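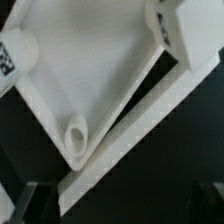

Traltillow Bench Trays: Your Questions, Answered by Maite

Thank you for stopping by! These are the things people write to me most often about our white square trays, and I've tried to answer them the way I would if you were standing at the counter with a cup of something in your hand.

What do people use the trays for?
Mostly for keeping small things from wandering off. Rings, tubes, spacers, beads, the odd screw, all those bits that roll to the back of the table the minute you reach for them. The raised rim goes along the edges and stops them, and a shallow tray is so much kinder to your fingers than a deep box when you're trying to pick up one little tube.

Why white?
I get this one every week. Dark parts show up beautifully on it. White parts are a bit harder, I admit, and if nearly everything you work with is white, turn on a lamp from one side so the pieces throw a shadow (a desk lamp is plenty). A dark mat under the tray helps too, at least for finding whatever lands outside it.

White tray on a black work surface, with white blocks to the left.

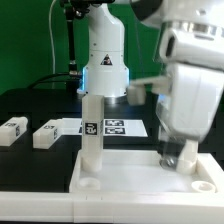

A shallow tray on a black work surface, with two white blocks on the left side of the table.

Should larger blocks go in the tray as well?
You can put them in, but I like to leave them on the table beside it and save the inside for the small pieces. Krishnamoorthy Pinto, who packs our orders, does it the other way around and we've agreed to stop discussing it.

How do I clean it?
Tip everything out first, and do check the corners, where the tiny pieces love to gather! Then a soft cloth, lukewarm water and a drop of dish soap. Please skip the scouring pad, because the matte finish will go shiny in patches and there's no bringing it back.

How heavy is it?
The standard tray, item 3066, weighs 690 grams. That's enough to keep it where you put it on most tables, though if yours is very smooth you may want a mat underneath.

Can I order just one?
Of course you can. A full carton holds 108, which is lovely for schools and workshops and far too many for a kitchen table.

When do you answer email?
Every day but Sunday, usually in the morning. If you're asking about an order, put the order number in the subject line and I'll find you much faster.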